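Sèche-cheveux en chambre : fixé au mur, en tiroir ou dans un panier ?
Forum Petits hôteliers et chambres d'hôtes > Équipement

noemi_colombo
Bonsoir à tous. Je refais le coin toilette de mes chambres et je bloque sur le sujet le plus passionnant du métier.

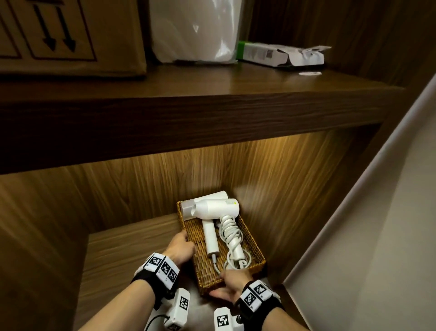 Jusqu'ici j'avais des modèles muraux, ceux qui soufflent avec la conviction d'un asthmatique. Je penche pour un plateau en rotin dans la niche du bas, deux appareils blancs, et on n'en parle plus. Des retours ?

Mwende_M
Chez moi c'est panier depuis l'ouverture. Les clients le trouvent, s'en servent, et le remettent n'importe où sauf dans le panier. Mais ils sont contents.

skirley_fan
Le rotin, c'est très joli jusqu'au premier nettoyage. La poussière s'installe dans le tressage et elle paie moins cher que vos clients. Boîte à couvercle, un coup d'éponge, terminé.

E. Mbwambo
Une boîte à couvercle, c'est une boîte que le client n'ouvre pas. Ensuite il descend à 23 h, cheveux trempés, demander s'il y a un sèche-cheveux. Vécu. Un jeudi, en plus.

noemi_colombo
@skirley_fan pour la poussière : brosse à pâtisserie, deux minutes. Le vrai problème, c'est le cordon. Enroulé serré, c'est propre, mais j'ai peur de le fatiguer au ras du manche.

Joyce R.
Surtout ne l'enroulez pas autour du manche. Une boucle large à côté, un lien en tissu, posé dans le plateau. J'ai tué un Drandex à 114 euros en le saucissonnant tous les matins, je porte encore le deuil.

skirley_fan
114 euros pour un sèche-cheveux de chambre ? Et le peignoir, il est en vison ?

Joyce R.
Il chauffait très bien.

Mwende_M
Et pourquoi deux par chambre ? Un seul suffit, non ?

noemi_colombo
Chambre familiale. Deux adolescentes, une seule prise de bec, c'est le tarif minimum. Dans les doubles j'en mettrai un.

E. Mbwambo
Pensez à la lumière. Une niche basse en bois foncé sans éclairage, autant cacher l'appareil à la cave. J'ai fait poser un ruban ambré en haut de chaque niche, le menuisier m'en a pris 800 euros et m'a expliqué que c'était un prix d'ami. Je n'ose pas imaginer ses ennemis.

skirley_fan
Bon. Va pour le panier, mais je maintiens pour la poussière.

noemi_colombo
C'est noté. Quelqu'un a une adresse pour les liens en tissu ? Chez Jameo c'est par lot de 200, et j'ai cinq chambres.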